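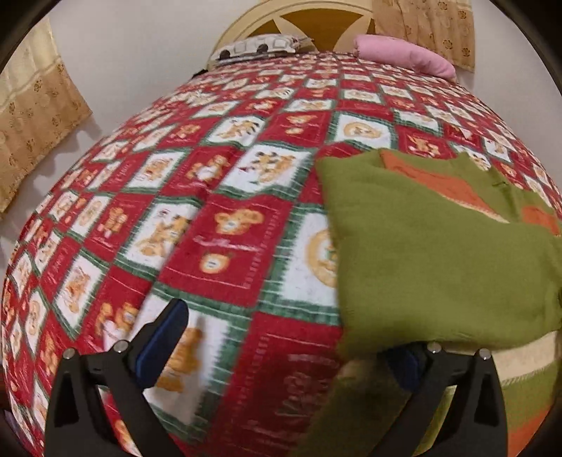

A folded knit on a patchwork-print blanket, with the right finger pad partly under the lower fold.

Hand-held gripper: care and repair FAQ

Woloteck support, Begum workshop. Last revised 2023-03-18.

These are the questions we get most often from people who use the Druvura hand-held gripper in homes. It covers setup, daily care and the repairs you can do at a kitchen table. For anything involving the handle electronics, go to the last section.

Before you start

What do I need to have with me?

A soft brush, a lint-free cloth, a small bottle of isopropyl alcohol, the hex key that came in the case, and a spare set of pads. A shallow dish is handy for holding pins and clips. Most lost parts go missing on carpet or bedding, so do any dismantling at a table with a towel spread over it.

Should the power be off?

Yes, for everything except the travel check and the camera check. Unplug the handle at the cable end and wait for the light to go out.

How do I know the fingers are mounted the right way round?

The two fingers mirror each other. With the camera looking forward, both should come up from the bottom of the view with their pads facing inwards. If one pad faces out, the fingers have been swapped. Take them off and change them over. Don't try to bend the linkage to suit.

Pads

How often should I clean the pads?

At the end of every session, and partway through if you are working with knits, fleece or plush blankets. Fibre builds up on the pad surface and the grip falls away slowly enough that you may not notice. Brush first, then wipe with a cloth dampened with alcohol. Let the pads dry before you close the case.

Can I use dish soap?

You can, but rinse it well. Soap left on the surface makes the pad slippery, and people then squeeze harder to make up for it, which wears the pins.

When does a pad need replacing?

Replace it when you can see a flat, shiny patch in the middle, when the edge starts to lift, or when it has done 1000 closes, whichever comes first. The counter is under Service on the handle menu. Reset it after you fit the new pads or the reminder will keep coming up.

Can I replace only one pad?

Please change them as a pair. A new pad against a worn one pulls fabric to one side as the fingers close.

How do I fit a new pad?

Slide the old one off from the tip end. If it is stuck, warm it in your hand for a minute and work it loose with a thumb. Don't lever it with a screwdriver. Clean the seat, push the new pad on until it clicks, then close the fingers by hand and look at the line where the pads meet. It should be even along its whole length.

The pad won't slide under a fold. Is something wrong with it?

Usually not. Go in low with the finger nearly flat to the surface and let the lower edge of the pad find the gap. If it still catches, run a fingertip along that edge. A nick or a curl of rubber will snag on loose knit. Small curls can be trimmed with nail scissors. A nick means a new pad.

Fingers, links and pins

What should the pins look like?

On each finger, 2 round silver pin heads show at the joints on the camera side, making 4 in view altogether. They should sit flush and look bright. A pin standing proud of the link has usually lost its clip at the back. Stop using the gripper until it has been refitted, as the pin can work its way out.

There is thread wrapped around a joint. How do I get it out?

Open the fingers fully, unplug the handle and cut the thread with fine scissors – pulling it only tightens the wrap. Pick the pieces out with tweezers. Then open and close the finger by hand. If it still feels gritty, take out the pin, wipe it and put it back with a new clip.

Should I oil the joints?

No. The bushings run dry. Oil picks up lint and ends up on other people's bedding. If a joint squeaks, it needs cleaning.

How much side play is normal?

Hold the handle still and rock each finger from side to side. A slight movement at the tip is fine. If you can hear it click, or one finger moves noticeably more than the other, the bushings are due. They come as a kit with pins and clips, and you should use the whole kit.

One finger closes before the other. What do I adjust?

Nothing at first. Check for lint in the slower side, then check that both pads are pushed fully home. If the fault is still there, loosen the centring screw by a quarter turn, close the fingers against each other by hand and tighten it again. Run the travel check afterwards.

What is the travel check?

Plug in, choose Service, then Travel, and open and close the handle 50 times at an even pace. The menu shows Pass or Low. Low nearly always means a dirty joint or a pad touching the link behind it. Clean, refit and run it again before you send anything in.

Camera

The corners of the picture are black. Is the lens damaged?

No. The wide lens shows rounded dark areas in the upper corners on all of our units. What you should look for is a change. If the dark area has grown on one side, the lens ring has turned or the camera has shifted in its mount. Loosen the ring, line up the two marks and tighten it finger tight.

The picture is hazy in the middle.

That is almost always a fingerprint. Use the dry side of the cloth first, then a small amount of alcohol on the cloth. Don't put liquid straight onto the lens.

Does the shadow between the fingers matter?

A shadow on the fabric under the fingers is normal when you are working close. It only needs attention if you can't make out the pad edges. Turn on a room light or move to the other side of the bed or table. Don't tape a lamp to the handle. The extra weight throws off the balance and the tape leaves a residue on the housing.

Should both pads be in view all the time?

Both fingers should be in view. A pad may be partly hidden by whatever it is picking up, and that is fine. If a whole finger drops out of view when the handle is open, the camera mount has tilted and needs to be set again using the card in the case.

Storage and travel

How should I pack it?

Fingers open, pads dry, cable coiled loosely beside the handle. Storing it closed leaves a dent in the pads that takes a day or so to recover. Keep it out of a hot car in January. We have had pads come back from the Ukness run stuck to the foam.

Can two people share one gripper?

Yes. Wipe down the handle and reset the strap between users. Write any fault on the tag before you hand it over, even if you think you have fixed it.

Repairs we ask you to leave to us

Which ones are they?

Cracked links, anything inside the handle, a damaged cable, and a camera that drops out when the cable is moved. Please don't glue a cracked link. The glue gets into the joint and we then have to replace the whole finger.

How do I send one in?

Take off the pads and keep them. Pack the gripper in its case with the fault tag filled in, and mark the box for the Begum workshop. Include the travel check result if the unit still powers up. If the fault comes and goes, write down what you were handling when it happened and whether the handle was fully closed.

Will my settings be kept?

The centring and camera settings are redone after a finger or mount repair, so expect those to change. The pad counter is left as it was unless we have fitted new pads, in which case it will read zero when you get the unit back.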